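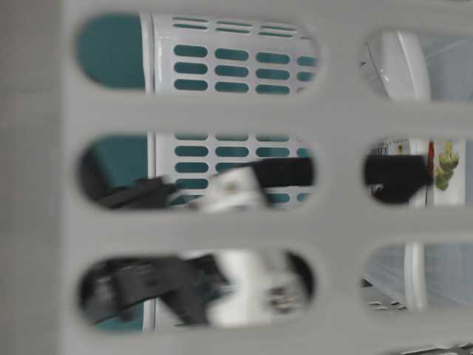 One of the Flusto cell's arms by the white basket, seen through gray plastic.

BASKET 1, ROBOT 0

Flusto, the two-armed grocery packer at the back of the Bataineh building, had been having a good autumn. It had learned to put small packages in clear trays and to put the trays in shopping baskets, and it had mostly stopped treating each basket as a personal enemy. Then, on Nov 29, 2021, it picked one up and wore it.

The short version for those who only read this newsletter for the parking updates: the left arm went in for a package, missed the package, and pushed the tip of one finger through a slot in the basket wall. The gripper closed on the plastic. The software felt something solid between the fingers and reported a successful pick. Flusto then lifted its prize, which was the basket with all the groceries in it, and set off with it toward the drop-off spot, where the right arm was already waiting with a package of its own.

The two met at moderate speed. The right arm did the decent thing and went into a protective stop. The left arm didn't. It carried on shoving for 3 full seconds before Letay Seyoum hit the red button. Three seconds doesn't sound like much until you stand next to it and listen to a shopping basket bend.

No one was hurt. Letay was outside the taped line, where she was supposed to be, and has asked us to mention this because of certain remarks made in the kitchen. One finger pad was torn, one basket went in the recycling, and a carton of something sticky found its way into a cable sleeve. Raed Shboul spent the rest of the afternoon with cotton swabs.

The missed grasp is the easy part. A basket wall is more hole than wall, and the depth camera has never been sure what to make of it. Look at one from straight on and it's a fence. From the side, the slots close up and it's solid. From anywhere in between, the software picks an answer and sticks to it with great confidence. On the day, it decided that a stretch of slotted plastic was the near edge of a tray.

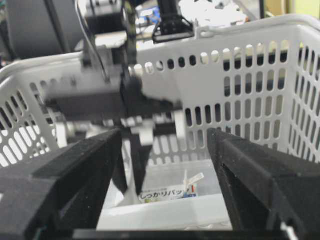
Raed went back through the logs with Nabil Hamdan and found that we'd had plenty of warning. Of the last 300 packing runs, 272 were clean. Most of the others were dropped packages and timeouts, the sort of thing we fix by sighing and pressing Resume. But in 4 of them a finger had touched the basket wall hard enough to move it. All four had been filed under "misc." We have since deleted "misc." as a category, to the sorrow of everyone who fills in the run sheet.

The part that bothers us more is the arm that kept going. Each arm has its own force limit, and each arm's stop is meant to trip the other one. The right arm sent its signal as designed. The left arm was running a setting left over from April, when we were tuning the grip for heavier items and told it to ignore stop requests from its partner for a short while so it could finish setting things down. It seemed a polite idea at the time. It was supposed to be switched off after the trial, and there's even a note saying so, in handwriting that several people have declined to identify.

Rulter, who built the cell, sent Evdokia Alexiou over to look at it. She was very nice about it. She was also here for two days, and left us with a list, and the list is now the law:

Stop signals between the arms can't be delayed or ignored in software. The link is wired.

Force limits are back to the values in the Rulter manual. Please don't adjust them because a run is going slowly.

Any contact with a basket wall ends the run and gets its own line on the sheet.

The gripper weighs what it picks up. If a packet of snacks appears to weigh as much as an entire shop, Flusto puts it down and calls someone.

Test settings get an expiry date, and Jihad Salameh's name next to them. Jihad learned this from the list.

We're also trying an update to the Droretti grasp planner that treats the inside of the basket as one solid surface, holes or no holes. So far it's more careful, and a good deal slower. It will sometimes hover over a tray for so long that visitors ask if it's broken.

The cell is running again at half speed, with someone on the button at all times. Sign-up for button duty is on the door of the parts room, and the early slots are still open. If you spot a contact that didn't get logged, tell Raed, and bring him some cotton swabs while you're at it.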